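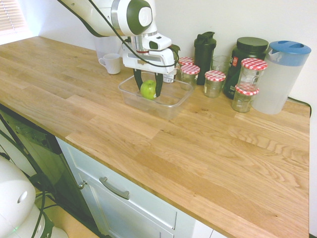
Green apple in a clear plastic container on a butcher-block counter.

Volis Countertop Oil, 18 oz

We stock Volis because customers keep asking for it, and it's a decent oil. We don't buy everything on the label. "One coat protects for years" is a stretch on any wood counter near a sink. Plan on at least three coats to start, then another whenever water stops beading.

"100% natural" tells you very little. Ask what's in it. Volis lists linseed oil and a citrus solvent, and the solvent smells for a day or two.

Item no. 1145
Dry time: 6 hours between coats, longer in damp weather
Not for use over varnish 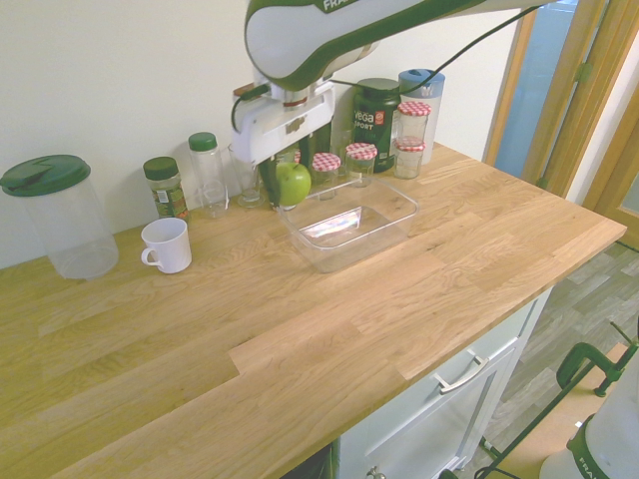 Gasitz wrote in to say the three-coat advice was still too hopeful, and that the strip behind the faucet needed a fifth before it quit turning gray.

Ships from Skostthorpe. Opened cans can't be returned.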